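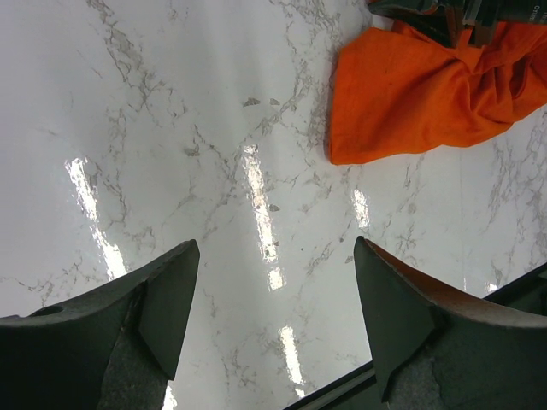 Kitchen > Worktops > Shiny and pale

Keeping a glossy marble-look top presentable

A shiny white top with grey veins is a lovely thing until you switch the ceiling lights on. Then every swipe you ever made with a greasy cloth comes up like a map. I have lived with one for 8 years and have made my peace with it, more or less.

Start with crumbs. Brush them off dry, into your hand, before anything wet goes near them. The veins hide crumbs beautifully, so go by feel: run your palm across and you will soon find breakfast.

Next, a damp cloth with one drop of washing-up liquid. One. The smears people blame on the worktop are mostly old soap, and more soap has never yet shifted them. Wipe in long straight strokes from the back to the front, rinse the cloth, and go over it again with plain water.

Then dry it. Yes, all of it. An old cotton tea towel will do, and five minutes spent here saves you 20 of muttering later. Crouch down and look along the top towards the light — you will see what you missed, and you will wish you hadn't crouched.

Keep one cloth for the worktop and nothing else. A bright one is best. Ours is orange, and even my brother-in-law has stopped using it on the dog.

Grey specks: try a fingernail first. If it moves, it was dinner. If it doesn't, it came with the pattern, and you can stop scrubbing. Verna Kincaid wrote in to say she spent most of March on one that turned out to be printed.

Leave out the scouring pads, gritty creams and anything that promises to "restore". Once the gloss goes dull in a patch, you'll be standing the toaster on it for ever.

Contact Cernside Household Tips | © Cernside | Back to top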